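Plumoteck opens remote teaching tool for laboratory robots to outside users

Trirnis, August — Plumoteck today announced that Sindell, its software for teaching a robot arm by remote control, is open to outside laboratories and training colleges. Until now the tool was used only inside the company and by 2 partner sites.

With Sindell, a person who has never written a robot program can show the arm what to do. The operator holds a small hand controller, moves the arm on the screen and closes the gripper when it is time to take something. The software records the whole movement. After several recordings of the same task, the user can train the arm to try it alone and then correct it by hand where it goes wrong.

The first task set is called Craddock and is made for the handling of small boxes with clear covers. We chose this work because many laboratories asked us for it. Clear plastic is difficult for a camera, and a box which is standing at an angle is difficult for a beginner at the controls. In the simulated version, the operator can try an approach as many times as needed before a real arm is used. 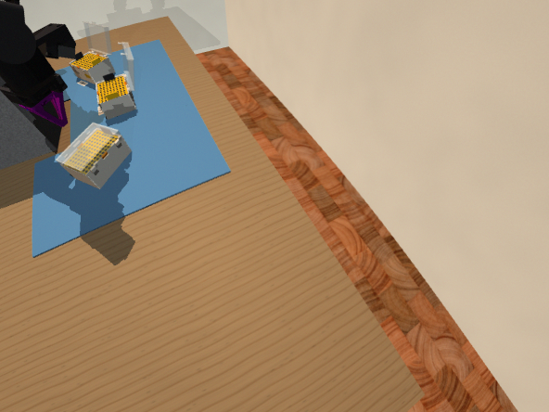
Plumoteck Product Team
Remote Teaching and Simulation

In the simulated workspace, the boxes with yellow grid tops are placed on a pale blue mat, and the black arm comes to them from the side. The clear panels are drawn almost see-through, with only a thin white line on the edges, so the operator must learn to judge the distance from small signs. Shadows are also included. During our own tests, we found that new operators look at the shadow of the gripper more than at the gripper, and for this reason we decided to keep it.

The Craddock set contains 106 recorded demonstrations, made by 11 operators with different levels of experience. Some of them are slow, and in some the operator stops and begins the approach again. We did not remove these recordings. A user can play each one back, take over the control at any moment and finish the task in their own way — the new version is then saved beside the old one.

A first lesson takes some 15 minutes. It can be done on an ordinary office computer, and the hand controller is connected by cable. A mouse and keyboard can also be used, but the movement will be less smooth.

Laboratories that already own an arm can ask our support desk if their model is on the list. The same controls are used for the simulated arm and for the real one, so the operator does not have to learn a second system. The speed of the real arm is limited during teaching, and the person beside it must always have the stop button within reach.

An online demonstration will be held on Wednesday at 2 in the afternoon, with time for questions at the end. Registration is free of charge and is made through the Sindell page on the Plumoteck website.

About Plumoteck
Plumoteck develops software for robot teaching and simulation. The company has its office and test laboratory in Trirnis.

Media enquiries: please use the press form on the Plumoteck website.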